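Search this site
Search
Go

Gallery: kitchen pick-and-place in simulation

Posted in May by Hélène Kennedy

The pictures on this page come from the simulated kitchen we use at Nornwood to test how well a policy trained on one set of objects copes with another. Brayden Sandhu built the task list and I ran the evaluations. The method is called Drarton. It trains on wide views of the room together with close views from the hand, and at test time it has to act on short written instructions such as "put the ball in the bowl".

We compared Drarton with two baselines under the same conditions. Each policy was run with three random seeds, and the objects were moved to new starting positions for every trial. Drarton finished nearly twice as many trials as the weaker baseline. The gap to the stronger one was much smaller, and on the pouring tasks there was no gap worth reporting.

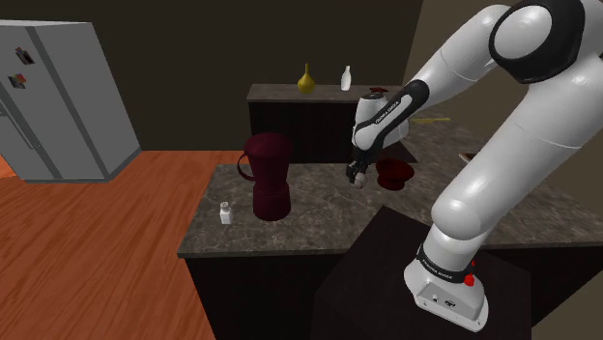

The Franka arm over the kitchen island, with the gripper close to the dark red bowl and the pitcher to its left.

Wide views like this one are rendered at every step and passed to the policy at reduced size. Small items on the counter, the salt shaker for instance, take up very few pixels once the picture has been shrunk, and early versions of the policy often reached for the wrong thing. Adding the close view helped most with these. It helped least with large objects, which the wide view already covers well.

Round objects remain the hardest group. If the fingers close off-centre the object tends to roll, and the policy has seen few examples of how to recover. Brayden is adding seven more round items to the training set — mostly fruit — and we will repeat the runs when they are in.

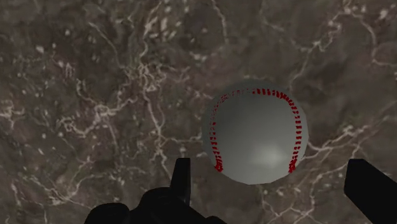 Close view: a baseball and the two gripper fingers against the marble.

The full results table and the task list are with the Pelletier notes. Questions about the baselines should go to Brayden.

Related items
Pelletier: notes on object sets
Tivport workshop, Tuesday session: slides
Rendering settings for the kitchen scenes
Older posts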